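# Rear tire pressure for 17 inch slicks, second session drop-off

**dyusof_49** - 3 September 2021

Track day regular, 1000 cc inline four, stock swingarm, aftermarket shock. Looking for input on hot pressures before I change the spring again. 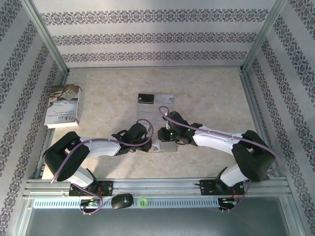

Rear goes off after six laps. I set cold off the warmers at the number printed on the Vasance sheet and come in almost 3 psi over target. Tearing is on the right shoulder only, edges lifted toward the center. Front is fine. The circuit has one long double-apex right and not much else that loads that side.

Dewanti Yusof

---

**skodov_rider**

Which gauge, and how long after you stop? If you roll through the paddock and park before checking, the number means very little. Check at the pit wall.

Lifted edges toward the center sounds like rebound to me. Add two clicks out and run the same pressure.

---

**qwan**

Disagree with changing rebound first. If it is 3 psi over hot, the contact patch is already wrong and anything you read off the surface is suspect. Bleed to target hot, run one full session, then look at the tear again.

What spring is on it now? And what do you weigh in gear?

---

**dyusof_49**

Gauge is a Jeser digital, checked within a minute of stopping. Spring is a 95 N/mm. 82 kg in leathers. Static sag is 6 mm, rider sag 29.

---

**skodov_rider**

Six static is on the low side for that spring. You may be one rate too soft and holding it up with preload.

---

**qwan**

Or the link is different from stock. Some of the Dela Peña links change the ratio enough to throw off the sag numbers. Dewanti, is yours original?

I still say pressure first. One change at a time.

- Qianru Wan

---

**dyusof_49**

Link is original. Warmers were at 85 C for 50 minutes. Will bleed to target after the first session and leave the clickers alone.

---

**skodov_rider**

Fine, but write down track temperature for each run. In March I chased a rear problem for a whole day and the surface had gone up 17 degrees between sessions.

---

**dyusof_49**

Ran it. Bled 2.5 psi after session one. Drop-off moved from lap six to lap ten, tear is finer but still on the right. Going up one spring rate next, same pressure.

---

**qwan**

Reset sag before you ride it, and post both numbers.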